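Kitchen tips: before you pay for a pair of robot arms

Nallesine hires out its two-armed benchtop helper by the month, with setup included. The flyer says it will "take over the fiddly jobs". I'd read that line with one eyebrow up. A few tips if you're tempted anyway.

1. Try it on your own tins. A hinged or snug lid tells you more than any brochure. Ask to see the lid opened and then closed again, and don't accept one without the other.
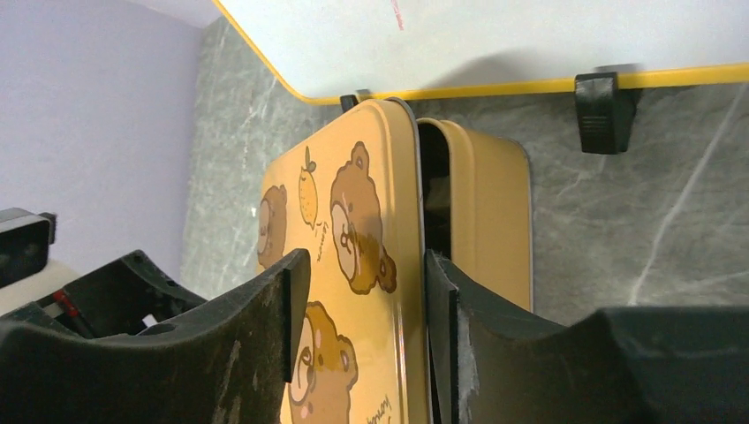

2. Look at the fingertips. Scuffs and a frayed strip along the inner edge mean you should ask what replacements cost. Grilska quoted me for a set of 4 and wouldn't say how long they last.

3. Measure the bench first. Two arms on a rail need elbow room, and the cables want somewhere to go as well. Ifeoma Nwankwo gave up 2 drawers' worth of counter and still grumbles about it.

4. Keep the work in the middle. Tin at the back between the grippers, tray in front, odds and ends off to the sides.

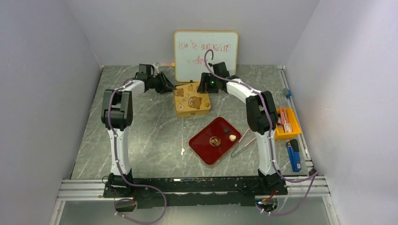

5. Time it against yourself. Allow about 15 minutes for a fair go, using the same tin and the same tray, and write down every time you had to step in.

6. Read the cancellation terms. Mine asked for 20 days' notice, in grey type on the back page. For opening a biscuit tin, I'd want a better offer than that.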